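Welcome to the Olbridge Eggplant Swap! These are the questions that land in my inbox every spring, usually all at once, and I love getting them because it means somebody else is about to get hooked. If yours isn't covered, write to me (Gregor Halliday) through the contact page and I'll get back to you, most likely in the evening once the watering's done.

## The swap

**How does it work?**

You bring seed you've saved or seedlings you've raised, put them on the table with a label, and take home whatever catches your eye. Last year we had 49 varieties, which still makes me giddy. There's a long white one called Nololia that I'd never even heard of, and now I grow it every year!

**Do I have to bring something?**

Not your first time. After that, a packet or a pot is plenty.

**When is it?**

September, in the hall behind the library. Doors open at 2 pm and the seedlings go fast, so come early if you're after Vevier.

## Growing

**When should I start my seeds?**

Earlier than you'd think. I sow indoors eight weeks before I plan to plant out, on a heat mat, and I keep the trays going until each plant has 6 true leaves. Eggplants sulk in cold soil, so if your nights are still chilly, hang on to them a bit longer.

**How far apart do they go?**

Sixty centimetres for the big ones. Smaller types are happy in a decent pot, 16 litres or more, in the sunniest spot you've got.

**My flowers keep dropping. What's wrong?**

Usually the weather! Very hot days and cold nights both do it, and so does letting the pot dry out. Water deeply, give the flowers a gentle flick in the morning to move the pollen about, and wait. They nearly always pick up again.

**Which one would you give a beginner?**

De Luca, every time. It's early, it doesn't mind a patchy summer, and the colour is gorgeous.

## Picking and cooking

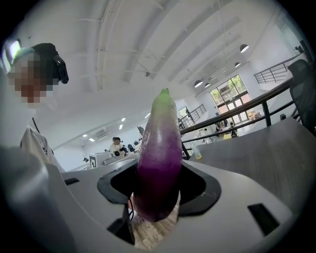 **Do I need to salt eggplant before cooking it?**

Most home-grown eggplants are fine without it if you pick them young. I only salt the big, seedy ones from the end of the season: half an hour in a colander, a quick rinse, then pat them dry.

**How do I know when to pick?**

Press the skin with your thumb. If it springs back, go for it. If the dent stays and the skin has gone dull, it's past its best for eating, but you could leave it on the plant for seed and bring some along next time.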